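Getting one more use out of things before recycling day

Our recycling goes out on Monday, and by Sunday night my bin used to be so full I had to lean on the lid. These days I go through it first and pull out anything I can use one more time. Here's what I keep, in case any of it helps you!

Bottles with the caps still on

I fill them with water most of the way and freeze them for the cooler (leave a little room at the top or they'll split on you). A regular bottle lasts a whole day at the lake in August. Once it thaws you've got cold water to drink, which beats a bag of melted ice sloshing over the sandwiches.

Cut the bottom off one and you've got a decent funnel for birdseed, too. I spent 15 dollars on a funnel set at Isaksson and I reach for the bottle every time.

Cardboard canisters

I save every one that comes through the kitchen. Wipe out the crumbs, let it air overnight with the lid off, and use it for string, clothespins or those plastic bags that multiply under the sink. If it still smells like what came in it, put in a spoonful of baking soda and give it 15 minutes, then shake it out.

Paper cups

Great for starting seeds – poke three holes in the bottom with a pencil and stand them on an old tray. I also use them for mixing up small batches of wood filler, so there's no bowl to scrub.

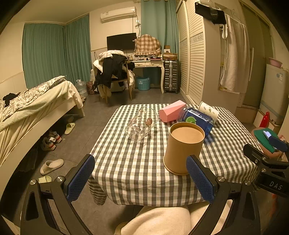
Jars with stubborn labels

Warm water first, then rub in a little cooking oil and walk away for a while. The glue rolls right off with your thumb. Wash with dish soap after, twice if it still feels slick.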